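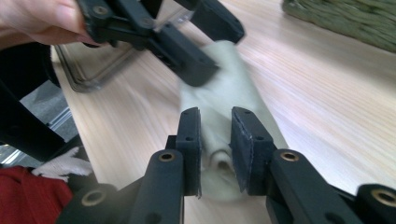
Test de Zusumard 2, le logiciel d'annotation et d'apprentissage pour la manipulation à deux pinces

8 septembre 2020

Zusumard est édité par Pedo. Le logiciel prend des démonstrations enregistrées avec des pinces tenues à la main, recale les deux trajectoires dans un repère commun, aide à découper les séquences et lance l'apprentissage d'une politique. Nous utilisions la version 1 depuis janvier, pour le pliage de petit linge. La version 2 change assez de choses pour qu'on reprenne le test à zéro.

Installation

Le paquet s'installe sous Linux uniquement. Il faut une carte graphique avec assez de mémoire pour le module de perception, sinon celui-ci bascule sur le processeur sans prévenir et tout devient très lent. Un message dans la barre d'état aurait suffi. Le fichier de configuration de la version 1 n'est pas repris, il faut ressaisir la géométrie des pinces à la main : longueur des doigts, ouverture maximale, position de la caméra par rapport aux mors. Comptez une bonne matinée si vous avez deux modèles de pince différents.

Import et synchronisation

Nous avons importé 200 démonstrations à 60 images par seconde. L'import est nettement plus rapide qu'avant et peut être interrompu puis repris. La synchronisation des deux flux se fait sur l'horodatage, avec une correction manuelle possible au curseur. Sur notre lot, 24 séquences ont demandé cette correction. L'outil les signale dans une liste à part, ce qui évite de tout relire.

Le recalage spatial est le point fort de cette version. Quand une pince voit l'autre, Zusumard s'en sert comme contrainte supplémentaire et la dérive entre les deux trajectoires diminue visiblement. Quand les pinces se perdent de vue, on retombe sur l'odométrie visuelle seule, avec les défauts habituels : une table claire et peu texturée donne peu de points d'accroche, et un geste rapide brouille le reste. Les objets laissés en bord de table aident beaucoup. Nous avons arrêté de les ranger.

Segmentation des tissus

Le module de perception sépare le tissu, les mors et le fond. Sur les tissus colorés, rien à redire. Sur une chaussette grise entre des mors noirs, le masque tient bien tant que la maille est étalée, puis il perd la bande de tissu pincée entre les patins. Or c'est cette bande qui indique si la prise est bonne.

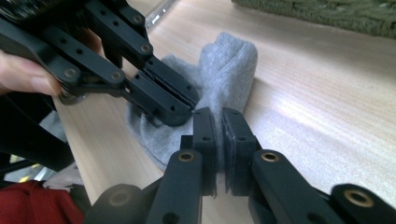 La chaussette grise, un pli serré entre les mors de la pince du bas.

On peut corriger le masque au pinceau et propager la correction aux images suivantes. La propagation fonctionne sur une dizaine d'images, puis elle déborde sur les patins. Nous avons fini par poser une étiquette « prise » à la main au moment de la fermeture, sans passer par le masque. C'est plus court et le résultat à l'apprentissage est le même.

Les objets transparents restent mal gérés. Un bac transparent posé sur la table est tantôt pris pour la table, tantôt découpé en morceaux. On peut dessiner une zone à ignorer, mais elle est fixe dans l'image, alors que la caméra bouge avec la pince. Il faudrait pouvoir l'attacher à la table.

Apprentissage et planification

L'apprentissage se lance depuis l'interface ou en ligne de commande. Les réglages par défaut sont raisonnables. La politique obtenue sort des consignes de position pour chaque pince, plus l'ouverture, et un planificateur vérifie ensuite les collisions entre les deux bras. Ce planificateur est prudent à l'excès : il refuse des approches où les doigts se croisent de près, alors que les démonstrations en sont pleines. La marge se règle, mais dans un fichier texte, et il faut redémarrer.

Par rapport à Coter, que nous avions avant, Zusumard est plus lent à configurer et bien meilleur sur le recalage. Coter garde l'avantage pour la relecture : son lecteur à double vue est plus fluide et ses raccourcis clavier sont mieux pensés. L'export au format Belhaj existe dans les deux. Celui de Zusumard oublie les étiquettes ajoutées à la main si on ne coche pas la case prévue, décochée par défaut.

Points positifs
Recalage des deux pinces
Reprise de l'import
Liste des séquences à corriger

Points négatifs
Bande de tissu pincée perdue par le masque
Zones à ignorer fixes dans l'image
Marge de collision cachée dans un fichier
Configuration de la version 1 non reprise

Nous gardons Zusumard 2 pour tout ce qui se fait à deux pinces. Pour une seule pince, la version 1 suffit et s'installe plus vite. Les remarques sur le masque et sur l'export ont été transmises à Pedo, sans réponse pour l'instant.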